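Home | Checklists | Guides | Fit-out | Contact
Filed under: Building Maintenance > Interiors > Inspection Checklists
14 shares | 2 comments

Panelled Rooms and Fixed Work Surfaces: Annual Inspection Checklist with Comments

Prepared by Tullio Donati, Brarby Building Inspections
Issued Jul 9, 2022

Scope

This checklist applies to small interior rooms lined with large-format wall panels and fitted with timber or timber-faced work tables. It covers wall linings, joints, table surfaces, services penetrations, lighting, egress and housekeeping. It does not cover external cladding, wet areas, fire-rated partitions or load-bearing elements. Those go on separate sheets.

Comments under each item are taken from the most recent round at the Plurnska building and are left in for guidance. Results are recorded as Pass, Monitor, Repair or Not Inspected. Do not leave a result blank. If an item could not be reached, mark it Not Inspected and state the reason.

Tools required: torch, 300 mm steel rule, 2 m straightedge, feeler gauges, pin-type moisture meter, lint-free cloth, masking tape, soft pencil.

1. Before entry

1.1 Confirm the room number against the drawing. Result: Pass.
Comment: The door plate and the drawing now agree. The drawing was reissued in February after the store rooms were renumbered. Discard any older copy.

1.2 Check that the previous sheet is on hand and that all Repair items have a close-out date. Result: Monitor.
Comment: One close-out date missing (door closer, item 6.2). Thaís Batista to obtain from the Pimentel service log.

1.3 Record room temperature and relative humidity before taking any joint measurement. Result: Pass.
Comment: Take the reading at bench height, away from supply air. Panels move with humidity and a joint width has little value without it.

2. Wall panels

2.1 View each wall at a low angle with the torch held against the surface. Look for bowing, dents and lifted edges. Result: Pass.
Comment: Straightedge laid horizontally at three heights on each wall. Maximum deviation 2 mm, north wall, lower height. Within tolerance.

2.2 Press each panel at mid-height and at the corners. Listen for rattling or clicking. Result: Monitor.
Comment: Slight click at the second panel from the door. Probable loose clip. No visible movement at the joint. Recheck at next inspection and do not remove the panel for this alone.

2.3 Check panel faces for staining, yellowing and scuffs. Result: Pass.
Comment: Scuffs at chair height cleaned off with a damp cloth. Abrasive pads are not to be used on the finish. Two panels in the corridor were dulled that way and cannot be brought back.

2.4 Check skirting for gaps at the floor. Result: Repair.
Comment: Sealant pulled away over a length of 1281 mm behind the door. Cut out, clean and reseal. Match the existing colour; the tube code is on the Cernero finishes schedule.

3. Panel joints

3.1 Measure each vertical joint at top, middle and bottom. A taper from top to bottom is more significant than an even widening. Result: Pass.
Comment: All joints even. Mark the measuring points lightly in pencil so the next inspector uses the same ones. Existing marks had been wiped off by the cleaners and were redone.

3.2 Check internal corners for cracking, open mitres and dust lines. A grey dust line along a corner usually means air is moving through it. Result: Pass.
Comment: No dust lines. Corners are butt joints throughout this room, so ignore the mitre wording on the older sheet.

3.3 Take moisture readings at the base of each joint. Result: Pass.
Comment: Use the joint edge and stay off the panel face. The pins leave marks.

3.4 Where a pipe or post runs close to a wall, check the clearance and look for rubbing. Result: Pass.
Comment: No rub marks found. Labels on walls beside services are to remain in place. If a label is illegible, record it and order a replacement.

4. Table and work surfaces

4.1 Check the table against the wall. The back edge should follow the wall line with no rocking when loaded at the corners. Result: Pass.
Comment: Fixings retightened by hand only. Power drivers have stripped inserts on two tables elsewhere in the building.

4.2 Inspect the surface for scratches, swelling, burns and ring marks. View along the grain first, then across it. Result: Pass.
Comment: Dark streaks in wood grain are often written up as scratches. Run a fingernail over the mark. If nothing catches, it is figure in the grain and needs no entry.

Wood-grain table against white panelled wall, three views. 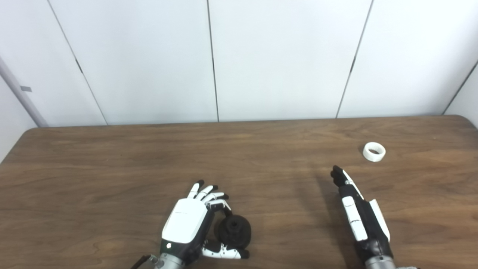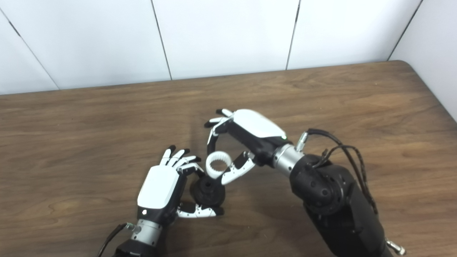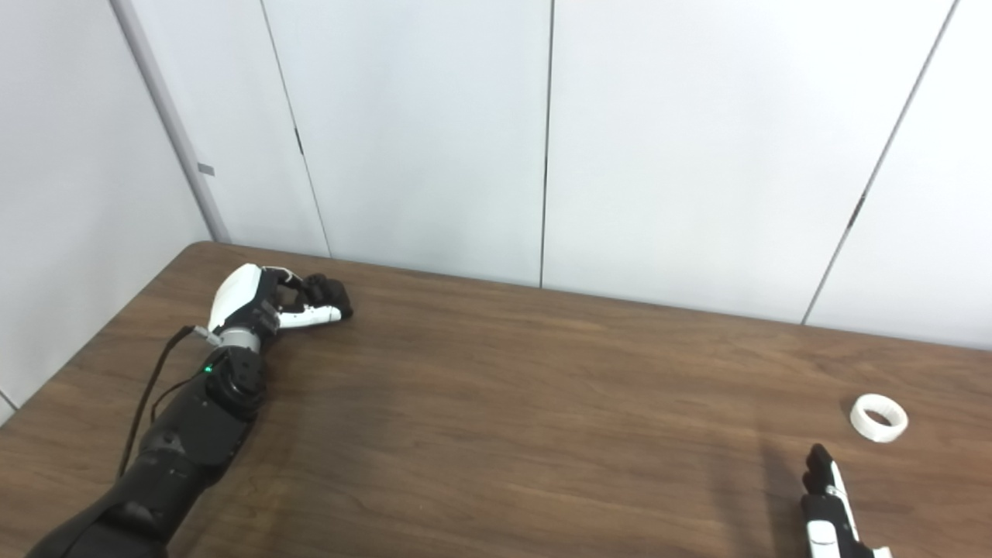 4.3 Check rounded corners for lifting of the edge finish. Result: Monitor.
Comment: Hairline lift on the underside of one corner, found by touch. Not visible from above. Tape was placed over it for the duration of the inspection and removed after. If the lift reaches 2 mm, change the result to Repair.

4.4 Check the underside for loose brackets, protruding screws and chewing gum. Result: Pass.
Comment: One protruding screw backed out and replaced with a shorter one.

4.5 Confirm that the cleaning product in use is on the approved list. Result: Repair.
Comment: An unlabelled spray bottle was found in the cleaners' cupboard. Removed. Neutral cleaner only, applied to the cloth and wiped with the grain. Standing liquid at the back edge will run behind the table and is hard to detect later.

5. Lighting and electrical

5.1 Operate all switches. Check for flicker and delayed start. Result: Pass.

5.2 Check for glare on the work surface from normal seated height. Result: Monitor.
Comment: Some glare at the far end in the afternoon. Occupants have not complained. Rotate the louvre before considering a different fitting.

5.3 Check outlets for cracks, looseness and heat discolouration. Result: Pass.
Comment: One cover plate loose, tightened on the spot. Test tags in date.

5.4 Check that leads do not cross the walkway. Result: Pass.
Comment: Where a lead has to cross, use a floor cover with bevelled edges. Tape is acceptable for a single day.

6. Door and egress

6.1 Door opens to at least 90 degrees without obstruction. Result: Pass.
Comment: Measured with the waste bin moved back to its marked position. It had been pushed behind the door, which limited the swing.

6.2 Door closer returns the door to the latch from any position. Result: Repair.
Comment: Second inspection with the same finding. The door stops short of the latch when released from a small opening. Adjust latch speed first. If there is oil on the body of the closer, replace it; adjustment will not last.

6.3 Exit route free of stored items. Result: Pass.
Comment: Flattened cartons were removed from the corridor before the inspection was closed.

6.4 Exit sign illuminated and visible from the far end of the room. Result: Pass.

7. Ventilation

7.1 Hold a strip of tissue at the supply and return grilles. Confirm direction of flow. Result: Pass.

7.2 Check grilles for dust build-up. Result: Monitor.
Comment: Light build-up on the return. Vacuum with a brush head. Do not spray cleaner toward the grille.

7.3 Check the ceiling near the grilles for staining. Result: Not Inspected.
Comment: Step ladder was tagged out for a damaged foot. Ceiling looked clear from the floor but this does not count as an inspection. Return with a serviceable ladder.

8. Close-out

8.1 Enter all Repair items in the log the same day.
8.2 Photograph each Repair item with the steel rule in view.
8.3 Erase tape residue. Leave the pencil marks at the joints.
8.4 Leave a copy of this sheet in the sleeve on the inside of the door.

Open items carried forward: 1.2, 2.2, 2.4, 4.3, 4.5, 5.2, 6.2, 7.2, 7.3.

Checked by: Thaís Batista
Next inspection: twelve months from issue, or after any water leak on the floor above.

2 comments

Facilities, Level 1: Item 2.4, is paintable sealant required or will the standard coloured one do? Ours is down to the last tube.

T. Donati: Standard coloured. Paintable only where the skirting itself is painted, and it is not in this room. Let it cure overnight before the floor is mopped.

Share | Print | Back to Inspection Checklists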